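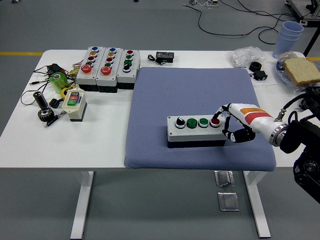 Color Is Not a Label

Small pushbutton stations are sold as if the color code did all the work. Green starts, red stops, and a mushroom head means emergency. For a box with one green button and one red one, the code holds. Past that it gives out, and most of the stations on a typical training bench are past that.

Take a four-control box with a selector switch, two greens and a red. The red is clear enough. The two greens could be forward and reverse, slow and fast, or pump one and pump two. When the second lens is a slightly different shade from the first, a reader may take the difference as meaningful. Usually it is a different batch. Blue and yellow are worse. On our Stindari units blue is reset. On the older Hevholm units it is jog. Both choices are defensible, and the two makes sit on the same shelf.

My position is that no station with more than two controls should leave the stockroom without engraved legend plates. Printed tape is acceptable for a week. It lifts at the corners after that, and someone peels it the rest of the way.

The usual objection is cost. We fitted plates to 27 stations in April and spent 70 dollars, including the blanks that were cut wrong. The job took 9 hours, most of it spent tracing wires to find out what the buttons did. That tracing had been done before, more than once, by people who wrote nothing down.

A second objection is that students should learn to read the schematic. They should. The schematic for a loose box is in a binder in another room, and the box will be wired differently by the next group anyway. A blank plate with a pencil field handles that case. Bonia sells them in packs of 5.

Selector switches need the most attention. A black knob with no position marks tells the operator only that it turns. Mark every position, including off.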